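Notes on Demonstration Gathering, June

The present round of work at Ernunport concerns the simulated examples from which the Flokel policy is to be trained. Lleucu Kemeys set the target at 70 accepted demonstrations per task, and 40 have been passed for the first. I reviewed 30 of these myself on Sunday. Two were returned, as the operator had paused too long before closing the grasp.

Rendered views from the simulator, the arm first and then the hand:

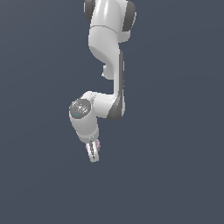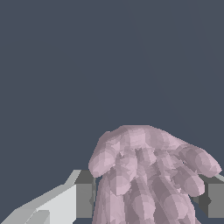

Mikkel Vídalín has asked that rejected attempts be kept in a separate folder and labelled with the cause. I support this, although the labels inherited from Ollitz are inconsistent and will need to be rewritten before anyone relies on them. The start positions also vary less than I should like. Collection for the second task begins once the revised operator guidance has been agreed.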